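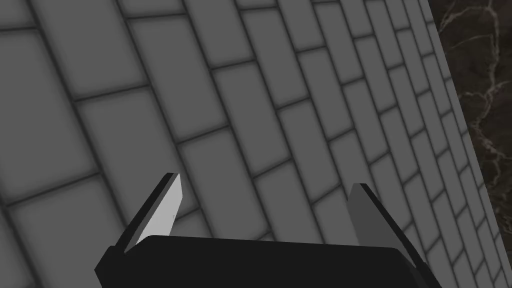 Most people in Nivetside who redo a kitchen spend their time on the cabinets and almost none on the joints between the tiles. The tile gets picked in an afternoon, the layout is left to the installer, and the grout is whatever bag is on the truck. Gray tile in a staggered brick pattern with dark charcoal grout has become a common order in town, and it shows how much of a tiled surface is really a drawing made of lines. With a plain tile of one even color, the joints do nearly all the work. Change them to pale gray and the pattern fades back.

Grout used to be an afterthought in the older houses along Droter Street. Builders there used white, and over the years it turned the color of weak tea, darkest by the stove and the back door. Owners scrubbed it, bleached it, painted it with grout pen and finally tore it out. When the houses began to change hands, a lot of buyers asked for dark joints, mainly so they would not have to think about them again.

Dark grout has its own troubles. It can dry blotchy if too much water goes into the mix or if the wiping sponge is too wet. Hard water leaves a white film on it. Soap does the same in a shower. A light joint shows coffee and mud, and a dark one shows flour, lint and mineral scale. In a house with a baker in it, that is worth some thought.

Cusi, a small tile shop that has been on the same corner for 29 years, keeps sample boards by the register with the same tile set in 13 grout colors. Customers are told to take a board home for a few days and look at it in the morning and again at night under the kitchen lights. The shop says almost 9 out of 10 people come back wanting a different color from the one they first pointed to.

The layout matters too. A brick pattern hides small differences in tile size better than a straight grid, where a joint that drifts can be seen from across the room. Long tiles are harder. Many have a slight bow, and if each row is shifted by half a tile, the high middle of one lands next to the low end of another. Installers often shift those by a third instead. Prernel, a two-truck outfit that does much of the floor work here, will not set long tile at a half shift unless the customer has seen a dry layout first.

Then there is the wait. Prernel asks people to stay off a new floor overnight and to keep furniture off it for 3 days. Cement grout that needs sealing gets it later, once it has cured, and the sealer has to be put on again from time to time. In July, when the air here is heavy, the crew allows longer -- and the customers, who have been cooking on a hot plate in the garage, tend to call and ask about it.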